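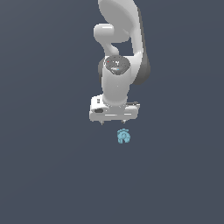
Vibeke Ladefoged
10th June
I have now spent 30 evenings comparing two grippers in simulation, and I promised some people here to write down what I found. It will be a long thread. Please excuse my English, I check it twice but the small words still escape from me.

Vibeke Ladefoged
The question was simple. At work we have one arm and money for one new hand. The first candidate is the Koster, a parallel hand with two fingers and short tips. The second is the Vostell, which has three fingers that curl. The sales people for both say "suitable for irregular parts". I wanted to see how irregular.

Vibeke Ladefoged
I do the tests with a free-floating part. No table, no bin, gravity off. The hand goes to the part from above, closes, lifts, and then I shake it. Many people told me in March that this is cheating. I agree a little bit. But if a grasp is bad without a table, I do not expect the table will rescue it.

Vibeke Ladefoged
Also a table hides things. When I had a table in the first version, the fingers sometimes pushed the part against the surface and the result was counted as a good grasp. I was happy for one whole week with numbers which were wrong.

Vibeke Ladefoged
The test part is a small arch with bumps along the top and a notch underneath. I coloured it light blue so that I find it quickly when I scroll through hundreds of pictures. A colleague modelled it for me after I complained that cubes are too polite.

Vibeke Ladefoged
Each hand got 1,000 tries. Every try starts from a slightly different position and angle of the part. Same arm, same approach speed, same closing force as far as the two models allow it. The seeds are saved, so each hand meets exactly the same starts.

Vibeke Ladefoged
First result: the Koster is better than I expected when it comes across the narrow side of the arch. It closes, the part turns a little, and then it stays. I like how boring it is. You can read from the picture before closing if it will work, and I was right most of the times.

Vibeke Ladefoged
When it comes along the long side it is another story. The bumps are not flat, so one tip touches a high place and the other touches a low place, and the part rolls out like a piece of soap. Shorter tips make it worse, because there is less to hold after the first slip.

Vibeke Ladefoged
The Vostell almost never loses the part in this way. Three contacts are forgiving. But it has its own sickness: one finger likes to go into the notch and stay there. The lift is fine, the shake is fine, and then on release the part hangs on the finger and does not fall off.

Vibeke Ladefoged
For a pick test this counts as success. For a real cell it is a person who must stand up from the chair. So I added a release check, and the ranking changed. I recommend this check to everybody. It is only a few lines: open the hand, move up, look if the part moves with you.

Vibeke Ladefoged
Somebody will ask for the exact percentages. I will not post them before I repeat with a second contact model. I changed the friction by a small amount one evening and the distance between the two hands became half. A result that moves so easily I do not want to see in a slide with my name.

Vibeke Ladefoged
Now a few words about the controllers, for I lost more time there than with the grippers.

Vibeke Ladefoged
I began with the Trultel controller, the one we use at work. It follows a path very exactly. It is also very stubborn. If a finger touches the part too early, the arm continues down as if nothing has happened, and in simulation this makes the part shoot away at a speed which is not of this world.

Vibeke Ladefoged
Then I tried a soft controller, where the arm behaves like there is a spring in it. The early touches became harmless. The price is that the hand arrives a little beside the target, never twice in the same place, and the Koster with its narrow opening suffers from this more than the Vostell.

Vibeke Ladefoged
What I use now is a mix. Stiff until the hand is 4 centimetres above the part, then soft for the last piece, then stiff again for the lift. The switching must be gradual. When I switched in one step, the wrist gave a kick which I could see without any plot.

Vibeke Ladefoged
I lost two evenings to a frame error as well. The hand model had its zero point at the mounting plate and my script believed it was between the finger tips. Everything looked nearly correct. The hand stopped politely above the part, closed on air, and went up again. 1,000 times.

Vibeke Ladefoged
My advice for this: before any long run, render one single still at the moment before closing, and look at it with a cup of tea. Plain background, nothing else in the view. If the gap between tips and part seems strange to you, it is strange. Do not start the run and hope.

Vibeke Ladefoged
On the plain background: I had a nice workshop room in the beginning, with shelves and a window. It took long to render and I always looked at the window. Now it is one grey-blue colour and I see the mistakes at once.

Vibeke Ladefoged
Cameras. I compared a camera on the wrist with one standing at the side. The wrist camera is very good until the last moment, when the hand itself covers the notch, and this is the moment when I need to see the notch. The side camera sees it but is less exact with the angle.

Vibeke Ladefoged
With both together the angle error went down clearly, but I must calibrate two things and keep them calibrated. At home in simulation this is free. At work, where people lean on the stand, it is not free. For the first cell I would take only the side camera and accept some bad angles.

Vibeke Ladefoged
Question from Tomomia, a group I share the scripts with: "Why not put longer tips on the Koster?" I tried it yesterday with tips double as long. The long side grasps improved. But the tips now bend in the model when I shake, and I do not know if I set the stiffness in a fair way. I need a real pair to measure.

Vibeke Ladefoged
Another question was about suction. On this part, no. There is no flat place big enough for a cup, and the bumps on top leak. I did not even simulate it, so take this as an opinion and not as a result.

Vibeke Ladefoged
What would I buy today? For our parts, which mostly have one narrow side that the camera can find, the Koster. It is easier to clean, the cable is simpler, and when it fails it drops the part and you know it. If your parts come in every possible angle, I would look longer at the Vostell, and ask them about the release.

Vibeke Ladefoged
I was sure of the opposite in March and said so quite loudly in a meeting. My manager has a good memory, so that will be a nice conversation.

Vibeke Ladefoged
Still to do: second contact model, gravity on, a heavier version of the arch, and a shake that is closer to our real belt. The shake I have now is a sine movement in one direction. The real belt makes small hits from the side, and I think they will be hard for the two-finger hand.

Vibeke Ladefoged
The scripts are a bit ugly, with comments in two languages, but I will clean them and share when the gravity runs are finished. If you have tried the mix of stiff and soft on a real arm, please write me how long you made the switching. Mine is a guess that works in the computer.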